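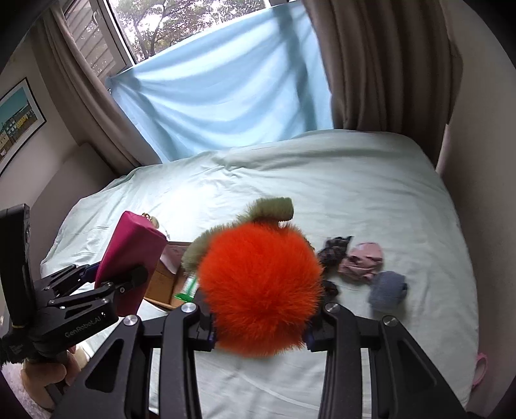 From: Osvaldo Sales
To: Ridwood Translators and Travel Writing list
Date: 23/02/2026
Subject: Re: Author bio for the second edition of the Troddale book

> We are reissuing the Troddale walking memoir with a new
> introduction and need a back-cover bio of no more than 115
> words. The one on file runs to most of a page. It lists every
> magazine the author has written for and gives the 2 earlier
> books different titles from the ones on our website. Does the
> list have a house style for this kind of thing, and whose
> version of the titles should win? Also, the author wants to
> keep a line about the novel in progress. I would cut it but
> would like a second view.
>
> Dai

Dai,

There is no list style as such. The notes in the archive date from October and cover catalog copy only. What follows is what I use for the Plemell series, where the same problem comes up with each reissue.

Titles first. Use the title page of the first printing, including the subtitle and its punctuation. Do not use the cover. Covers drop subtitles, and designers change a colon to a line break, which then gets typed up as a comma by whoever copies it. If a book was later issued under another title, give the first title with the later one in parentheses, preceded by "reissued as". Your website probably took its titles from the distributor feed, where the field is cut at a fixed length. I would correct the website from the book.

Years: give the year of first publication in the original language. For a translated book, add the year of the translation only if it is the edition your readers can buy. Two years for one title in a short bio is hard to read, and it tends to be set wrong.

Magazines: name two or three at most, and pick ones that published work close to the subject of this book. A restaurant column does not help to sell a walking memoir. If the author objects, the full list can go on the author page, where length is not a problem. I keep two versions of every bio for this reason, a short one for the cover and a long one of up to 1,000 words for the press kit. The short one is cut from the long one, never written separately. When they are written separately the facts drift apart within a year.

Prizes: state whether the book won, was shortlisted or was longlisted. "Award-nominated" should be queried every time. For some prizes it means only that the publisher sent in a copy. Ask the author for the year and check it against the prize's own list.

The novel in progress: I agree with you and would cut it. A cover stays in print for years. We had a Plemell author whose bio said he was finishing a novel, and it said so through three printings, after he had dropped the book and moved on to radio plays. If the author feels strongly, "also writes fiction" is safe and takes three words. The same goes for "currently", "recently" and any mention of age. Place of residence I leave in, but by region — people move house more often than they leave a region.

Order: I put the present book's connection to the author first, then the earlier books, then prizes, then other work, then where the author lives. Third person, surname after the first mention. Some people on this list prefer to open with the prizes, and I have no strong objection when the prize is well known. With a regional one it reads oddly.

One practical point on length. Ask the designer whether the limit is in words or in characters. The last bio I was sent back came in under the word limit and was still 1,863 characters with spaces, which did not fit beside the barcode. Long book titles are the usual cause.

If you send me the text on file I can mark it up, though not before the Plemell proofs have gone back. Please include a scan of the title page and copyright page of both earlier books. I would also like to know whether the new introduction mentions any of the same facts, as the two should agree and the introduction is likely to have been written from memory.

Osvaldo Sales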